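3.2 Handling and storage of thin film bags

Households in the Lokberg study were asked to keep every plastic bag that came into the home during February, whatever its size or origin. Bread bags, produce bags, liners and the outer wrapping of multipacks were all included. Each household was visited once at the end of the month, and the bags were sorted with the residents on whichever table they normally used for unpacking shopping. We recorded how the bags had been stored, whether they had been folded, and what the residents expected to do with them next.

Storage fell into 2 broad types. In the first, bags were pushed one into another until a single outer bag held the rest. In the second, bags were flattened and laid in a drawer, often beneath tea towels or baking paper. Residents who used the first method described it as quick, and most had done it for as long as they had lived at the address. Those who used the second spoke more often about wanting to find a particular bag again. Cunha's earlier interviews in Torres found the same division, although drawers were less common there and hooks behind the kitchen door more so (Henrique Cunha, unpublished notes).

Thin, clear film proved harder to deal with than the thicker carrier bags. It does not keep a crease well, and a bag that has been crumpled once tends to bunch again along the same lines. Figure 4 shows film of this kind on a white tabletop, with a thick fold along one side and a smoother sheet beyond it. 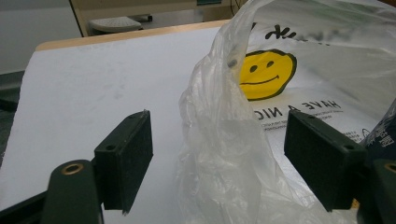 Figure 4. Thin plastic bag, clear to milky white, on a white tabletop.

Several residents had given up folding such bags altogether. One told us she would fold a carrier in the time it took the kettle to boil, but that the thin ones "just open up again", and she put them straight into the bin. Another twisted each bag into a rope and tied it in a loose knot, a habit learnt from a parent. The knot kept the bag small, but it had to be undone with the fingernails and the film sometimes tore.

We also asked about flattening. The usual way was to lay the bag on the table, find the closed end and push the air towards the opening with the side of the hand. Finding the closed end took longest. On clear film the two layers look alike, and residents often picked up a single layer by mistake and had to start again. A roughly 50 cm stretch of clear table was thought to be enough for most bags, though few kitchens had that much free space at the time of our visit.

Reuse followed storage fairly closely. Bags kept in a drawer went on to hold sandwiches, paintbrushes or shoes for travelling. Bags kept inside other bags were mostly used as bin liners, where size mattered more than condition. We return to this difference in Section 5, where the storage records are compared with the waste diaries.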